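House Rules for Arms That Share a Table

The rulebook at Elteck fits on six pages, and the first line has nothing to do with robots. It says to tie your hair back.

The company runs two-armed work cells that handle clothing. Shirts and sweaters go into bins, come out of bins and get folded into piles. The arms are small, light enough for one person to lift, and that is part of the reason the rules exist. People treat small machines casually.

"You see a big industrial arm behind a fence and you keep your distance," said Mark Anthony Samonte, who wrote most of the rulebook and still edits it. "With ours, people reach in to straighten a sleeve. They do it without thinking. I did it for a year."

The published standards for robot safety cover a lot of ground, and Elteck reads them. They ask for a risk assessment, a stop button that works and some way of limiting force where people and machines share a space. What they leave to the individual shop is the daily routine. Who clears the table? Who checks the cables? What happens when a shirt ends up on the floor in the middle of a run?

Samonte's answers came from a logbook. The team wrote down every unplanned stop over 300 runs at the Teritberg site and sorted them by cause. Software faults were on the list, but lower than anyone had guessed. Cloth was at the top, mostly cloth hanging somewhere it could catch. Cables came next.

So the rulebook has a page on each.

The cable page is strict. Any cable that travels with an arm must be tied along the links, with enough slack at each joint for the full bend and no more. The operator moves each arm by hand through its whole reach before the first run of the day and watches the loops. If a loop touches the gripper, the tie comes off and the cable is set again. Ties are replaced every April whether they look worn or not. One person checks and a second person signs.

The cloth page took longer to agree on. An early draft said that no garment could hang over the edge of the table while the arms had power. The operators objected, and they had a point. Clothes are floppy and bigger than the space they are given. A rule that gets broken in every run soon gets ignored, and then people start ignoring the ones next to it.

The version now in use says a garment may hang over the edge during a run if the operator can see it, but that nobody touches it until both arms are stopped. A sleeve heading for the rack or the boards under the front beam is a reason to stop right away. Finished folds go to the rear of the table, out of the way of the piece being worked on. 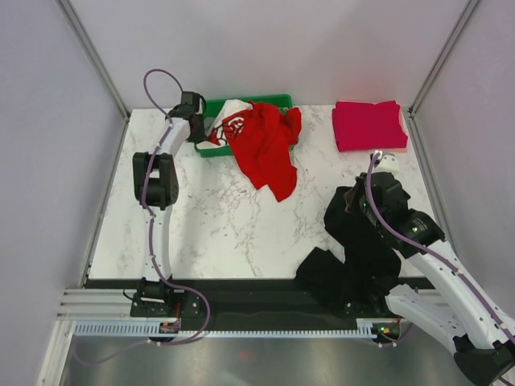 Two arms at work on clothing, with a folded stack set at the rear of the table.

Brabec, a smaller outfit that runs similar cells, borrowed the rulebook last spring and changed some of it. Its operators wanted a rule on walls. Theirs now says that side and back panels stay up during a run, and that taking one down counts as a change to the cell and calls for a new assessment. Elteck copied that one back.

There is still disagreement about stopping. At Elteck, the operator presses the button and keeps a hand near it until both arms are still. At Brabec the power is cut at the wall as well. Samonte thinks that is too much for a dropped sock, and an arm without power can sag onto whatever is under it. Brabec's view is that a habit should be the same every time.

The two shops plan to bring both versions to the Nikness users' meeting and let other operators pick them apart. Samonte expects the cable page to get through with few changes. He is less sure about the one on cloth – it has already been rewritten twice, and a new draft is taped up by the door with notes in the margin.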